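3.2 Drinks and trays on the shared table

The second part of the study deals with how people set out drinks on a small shared table. We had noticed in the first part (Section 3.1) that plates and cutlery were placed in much the same way by everyone, while bottles were not. Some participants stood every bottle on the tray, some left one or two beside it, and some used whatever other container was within reach. We wanted to know whether these choices came from habit, from the size of the tray or from the other things already on the table.

Nineteen adults took part, all of them regular users of the Rokgate building, where the canteen had closed for refitting and lunch was eaten in smaller rooms. Each was asked to get the table ready for a short break and was told nothing about where the drinks should go. Sem Schouten and Yaqin Ye ran the sessions. Rianne Leemans interviewed the participants afterwards, in Dutch or English as they preferred, and 79 remarks about the placing of bottles were kept for coding.

The bottles were ordinary small bottles of drinking water with a screw cap. We kept to one type within a session so that nobody would pick a place for a bottle by its shape. Cans and dry goods were allowed on the table as well, as they would be in daily use. Trays differed in material and in the height of the rim. Participants could move a tray if they wished, and 7 of them did so before touching any of the drinks.

We sorted the final layouts into three groups. In a "full tray" layout, all the bottles stand on the tray and other items are left on the tabletop. In a "split" layout, at least one bottle stands in or on something else. In an "open" layout the tray is not used for bottles at all. Layouts were sorted by Henryk Cieślak and Mieke Jansen separately, and they agreed on 16 of them. The rest were settled by talking them through with the field notes at hand. 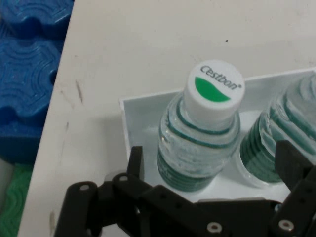
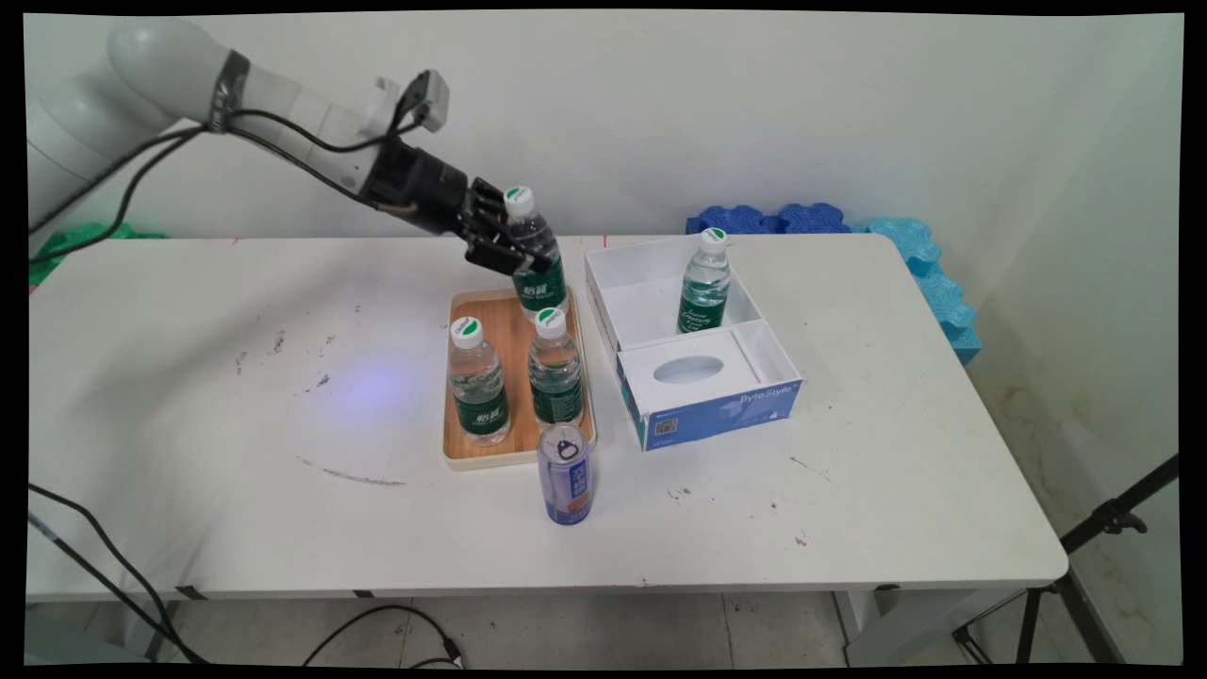
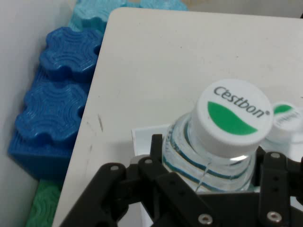 Figure 4. Bottled water on the white table. First picture: two bottles in a shallow white tray. Second picture: a wooden tray with a can in front of it and a further bottle in the tissue box to the right. Third picture: bottle caps seen from above.

The remarks gathered in the interviews help to explain the split layouts. Several people said that a bottle in a box or a deep container felt safer than one on a flat tray, above all when the table was light and likely to be knocked. Others simply wanted to keep one bottle back for a person who had not yet arrived. Two participants said they had never thought about it and would probably do it differently the next day.

Rim height mattered less than we had expected. A low rim was enough for most people to treat the tray as a place where bottles belong, and complaints about bottles tipping over were rare. What did matter was reach. When the tray was at the far side of the table, people tended to leave the first bottle near their own seat and only then begin to fill the tray. We return to this point in Section 4, where the seating plans are compared.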